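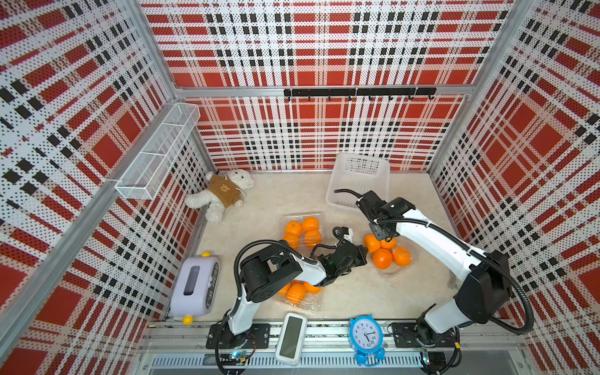

Since December I keep a small document called "cell rules". It started as one page for myself and now other people at work have to read it before they touch the arms, so I have to write it better. English is my third language and the first version was full of "must" and "never", which my colleague Ivone Araújo said sounded like a prison. She was right, so I will try to explain it here in a more friendly way.

We have two arms on one rail, and they share the same floor. Most of the rules come from this fact. The big standards for robot safety are written for factories with fences and heavy machines. I have read them, and I recommend that you also read them, but they will not tell you what to do when two light arms want the same orange.

The first rule is about who may enter the middle. Only one gripper may go down there at a time. The other one can stay close, and it can be open, but it stays higher and does not start its own descent until the first has lifted and moved away. In our old setup at Nivier we let the software decide, and we paid for two new wrists.

The second rule is about cables. Before each session you move both arms by hand to their farthest positions, and you look only at the cables and not at the arms. A cable on the floor is allowed if it does not cross the line between the pick place and the drop place.

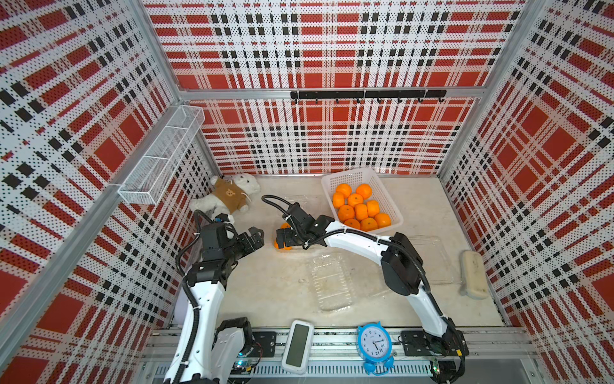 3 min read

The third rule is for the fruit. We set the closing force on the softest piece of the day, never on the first one you take from the package. Dogbe, the supplier of our force table, gives values for "citrus" as if all oranges were the same age. I begin under their value and go up in small steps. The basket gets filled in rows, and each orange is released only when it touches something below it. Dropping from a height is faster, I know. Please don't do it.

Packaging has its own rule. A clear plastic container is difficult for cameras, so an empty one stays on the floor only if it is written on the task sheet. If it is on the sheet, it stays until the end, also when it annoys you. Changing the floor in the middle of a task makes the record useless, and I would prefer to stop and start again.

The same goes for the other objects. A soft toy or an alarm clock has its place on the sheet like everything else. You do not tidy up during a run, even a little.

The last rule was the hardest to agree on. Every stop is written down, with the name of the person who stopped it, and no person has to defend a stop. Before this, colleagues waited too long with the button, I think from politeness. Zetholm has a nice template for such a log but it asks for 358 things, so we use a plain notebook with 50 pages and a pen on a string.

I do not want to say that these rules are good for everyone. With heavier arms you need real guarding and a real risk assessment, done by a person who is trained for it. For a small cell like ours, I would start with the rule about the middle and the one about the stops, and add the rest when you see the need.

Ivone is now translating the rules to Portuguese, and she already found two places where I contradict myself. I will correct them here when she is finished.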